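Search this site
Search
Type here and press enter

October 2021

Up before the alarm again. Wind had got under the felt on the shed roof and was slapping it about, so that was me awake, lying there doing sums. Went down, made tea, forgot tea. Cold by the time I found it on the windowsill next to the seed packets.

Choir tonight so everything had to be done by six. Of course it wasn't.

The morning went on the quinces. Nanna dropped a crate on the step before I was dressed and drove off tooting. Very kind, far too many, and half of them with that brown bruise that goes right through to the core. Rubbed the fluff off with a tea towel. Whole kitchen smells like a soap shop, the good sort. Cut the first lot and nearly had my thumb off, they're like cutting a table leg. Knife needs doing. Have written KNIFE on the back of my hand, which has since come off in the washing up.

First pan caught. My fault, I was on the phone to Signe about the hall. She wants the chairs in a horseshoe for the concert and I said fine and then she spent twenty minutes telling me why a horseshoe. I'd already said fine! Smelt the sugar before she'd finished. Bottom of the pan black. Soaking it now with soda and hoping.

Second pan better. Went that lovely deep red all at once. Had given up on it and was looking for the lids, turned round and there it was. Six jars and a bit over in a saucer, which I ate standing up with cheese. Counts as lunch.

Letter from Plelanlow about the boundary. Finally. Two pages to say they are "considering the position". They've been considering since July. The hedge is the hedge, it's been there since before Dad bought the place, and if Villads next door wants to put his fence where he wants to put it then he'll have to move a hawthorn older than both of us. He waved this morning. I waved. All very polite. Must ring Ingvar, he had the same thing with the lane and he kept all his paperwork in a biscuit tin, he'll know what to say back.

Note to self, find the old map. Was in the bureau. Isn't in the bureau.

Walked down to post the parcel after. Bitter on the corner by the chapel but the light was wonderful, all low and yellow, and the rooks going over in one great rabble. Stood there like a fool with my mouth open. Leaves coming off the limes by the handful. Somebody had raked them up by the gate into a really beautiful heap and I'm ashamed to say I walked through it. Well, through the edge of it.

Post office queue out of the door, everyone spaced out along the railings. Parcel cost 3 pounds more than I thought. It's only socks and a fruit cake! Still, Booker will be pleased, or will say he is. He's not had a proper cake since he moved. He writes that the flat is "fine, warm, noisy", and that's the whole letter bar a line about the buses. His mother wrote letters just the same. You'd get a postcard from her with three words on and one of them would be the weather.

Came back the long way past the allotments. Most of them put to bed. One row of chard still going, stalks like sticks of rock. I should have sown chard. Always think so in October, never think so when it's time to sow it.
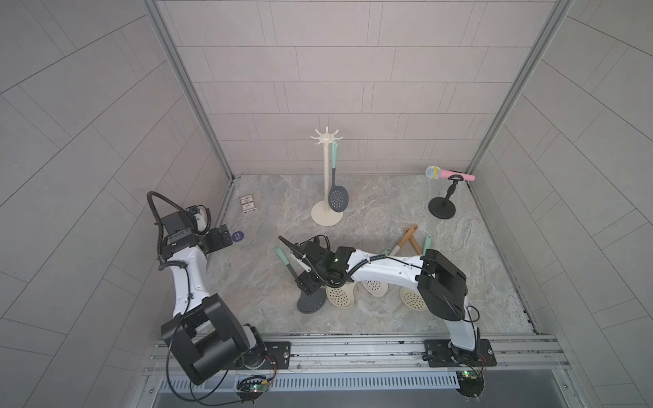

CHOIR

Late, naturally. Crept in at the back during the warm up and got a look from the altos. Hall freezing. Coats on for the first half. The heater makes a noise like a kettle about to go and then doesn't give you anything for it.

We did the Hjaltadóttir first, the slow one, and I do love it, but we drag. Every time. By the bottom of the first page we're half a beat behind the piano and by the second we've sunk as well. Tenors blame the basses. Basses say nothing, they just look at their shoes. Signe had us speak the words without the tune, over and over, and I thought what a waste of an evening and then we sang it and it was better. A lot better. Proper hush after it. Wouldn't tell her so. Well I did, in the car park.

I've been moved. One along, next to the new woman with the very clear voice. Can hear myself now and wish I couldn't. My top notes have gone since the spring, not gone exactly but there's a sort of gravel before they arrive. Need to practise at home. Can't practise at home, the walls are thin and Villads has enough to complain about.

Break was squash and those hard ginger biscuits. Took a jar of the quince up for Nanna as a thank you and she said oh you shouldn't have, I've just made some. So she'd got rid of the bruised ones on me! Laughed about it all the way through the second half, got another look from the altos.

Tickets. They've printed 300. Hall doesn't hold anything like that. Signe says people lose them. I said people can't lose what they haven't bought. We left it there. I've come home with a bundle of them in a carrier bag and promised to try the surgery and the bread shop.

Home by the back road, fox on the verge by the bridge, looked right at me, bold as you like. Thin thing. Slowed down for it and the car behind didn't care for that.

Pan still black. Have put more soda in.

Jars have set, all but one that's more of a syrup, will do for porridge. Labels tomorrow. Felt still slapping on the shed, I can hear it from here. Ladder's at Ingvar's so that's another reason to ring him. Map, knife, ladder, chard seed for next year. And stamps, forgot stamps, was stood in the post office for all that time and froget stamps.

Hot water bottle done. Tune going round and round. Bed.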